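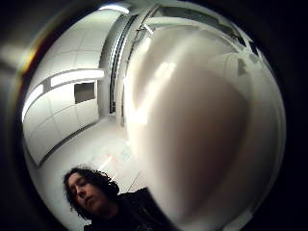
Curly hair

Curly hair is hair that grows in bends, spirals or small coils instead of straight strands. It occurs in people of all regions of the world. The form of the curl is decided mostly in the follicle, the small pocket in the skin from which each hair grows. A curved follicle usually gives a curved hair, and a cross section of such hair is often oval or flat.

Inheritance

Many genes have influence on the shape of hair, and a child can have a curl pattern different from both parents. The pattern may also change during life, for example in puberty, in pregnancy or after some medical treatments. The reasons for these changes are not fully understood.

Care

The natural oil of the scalp moves more slowly along a curved hair, and for this reason the ends are often dry. Many people with curls wash less often and use a conditioner each time. Combing is commonly done with a wide comb, from the ends up to the roots. Brushing dry curls separates them and makes the hair look bigger. In humid air the hair takes up water and swells, and this is known as frizz.

Cutting

Curly hair looks shorter when dry than when wet – the difference is called shrinkage. Some hairdressers therefore cut it dry, curl by curl. Elfriede Eder, who taught this method at the Gruber school in Brirnent, recommended waiting 20 minutes after the hair is fully dry before the first cut. Her former student Velimir Vlachou described the method in a handbook of 805 pages, with a separate chapter on shoulder-length styles.

Classification

Several systems divide hair into types by the width of the curl. They are popular in trade, but one head can carry more than one type, most often with looser curls on top and tighter ones at the neck. Kristine Mercado proposed a scale with 11 steps, based on 2,398 hair samples. It is used in the Zedeck training courses, where the last three steps are usually taught together.

See also: Hair follicle, Keratin, Permanent wave

Last edited 11/19/25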